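Quilt slides off the bed, pillows everywhere by morning

Hanane Lahlou
Small bedroom, bed shoved up in the corner. White quilt with the colorful 福 characters on it, was a gift so Im keeping it. Slides off every night. Also three pillows that never stay at the head end.
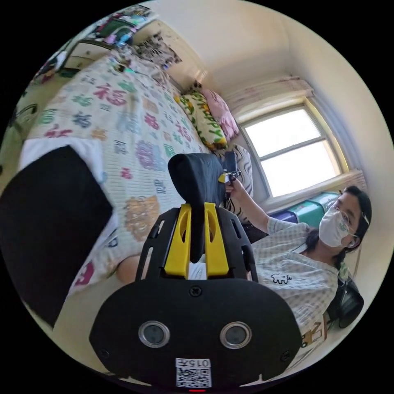
Tried tucking it in on the wall side, lasts till 2 am maybe. Bed is a Luso, slippery mattress cover. Don't want to spend more than $20. Any ideas?

namport22
Change the mattress cover first. Plain cotton one, not the shiny kind. Then tuck the foot end only, deep, 20 inches if the quilt is long enough. Leave the sides alone. And stop laying clothes out on top of it, a T-shirt or two and you end up dragging the whole thing when you grab them.

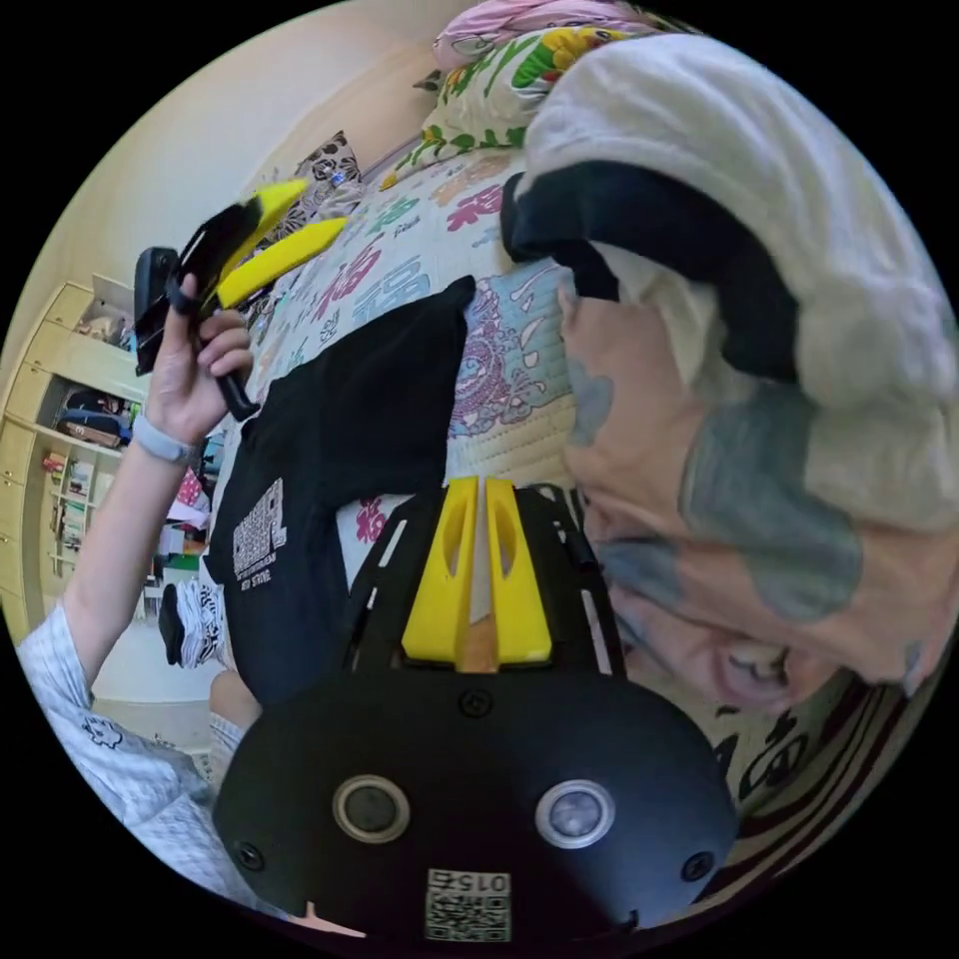

Can I machine wash a quilt like that?
Cold and gentle, if the tag allows it. Use a big drum and dry it on low, mine took 80 minutes.

Radwan
quilt clips. got mine in March, 4 pack, fine so far. pillows no idea, mine are on teh floor too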